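Bornmont Robotics Club opens its practice table for a second season

Student teams will program two-arm sorting tasks; applications are accepted until the end of summer

BORNMONT, 2022-07-24 – The Bornmont Student Robotics Club announced today that its tabletop handling project will continue for a second season, with 18 places for students who want to learn how a robot picks up, carries and puts down ordinary household things.

The project began in May, when the club moved its work from wheeled robots to arms. The students prepare the table, guide the arm through a task and afterwards study the recordings together. In the first season the teams collected 1,539 recorded attempts, of which 758 were accepted for the final training set. The other recordings are kept also, and the new members will use them to practice their judgment. 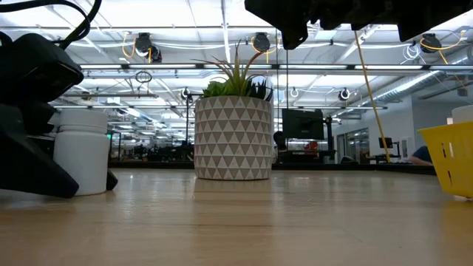
The club's work table with a planter, a white bottle and a yellow basket. Photo: Bornmont Student Robotics Club

"When we started, many of us believed that the programming would be the difficult part," said Maarja Ots, who coordinates the project. "But the students spent whole afternoons with the question of how near a bottle may stand to another object. A person reaches around a plant without thinking. For our arm, each such movement must be learned, and this takes patience from everybody."

The task of the present round is called Skotden, after the name the students gave to their first program. White bottles must be brought into a yellow basket, while a planter with succulents remains in its place. The positions of the objects are changed between attempts, so that the program cannot simply repeat one path. A team receives points for each bottle delivered and loses points if the planter is moved.

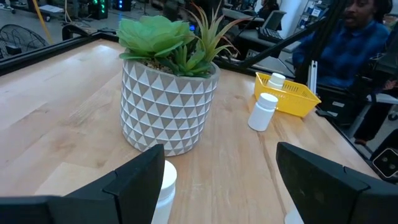

Teams have 4 members, and the remaining two students of the season serve as referees. All members change their duties every second week. In this way, a student who prefers to write code will also learn to set up the table and to keep the log, and the other way around.

Hưng Ông, a second-year student and member of the team Avik, joined without experience in robotics. "I had written only small programs for school," he said. "In the first weeks I mostly kept the log. Then I began to see which attempts were good and which were only lucky, and I wanted to change the program myself. My team let me try – and we lost that round, but I understood much more after it."

The season will finish with an open evening, where the teams Avik and Zariņš will show their programs and answer questions from visitors. Meinrad Wyss, who teaches the introductory course, will give a short talk on safe work near a moving arm. The course is required for all new members before their first session at the table.

Students of all subjects may apply. Previous knowledge of programming is welcome but not necessary. Applicants should send one page about themselves and name the times when they are free in the afternoon. Membership is without cost.

Press contact: Ngọc Đồng, Bornmont Student Robotics Club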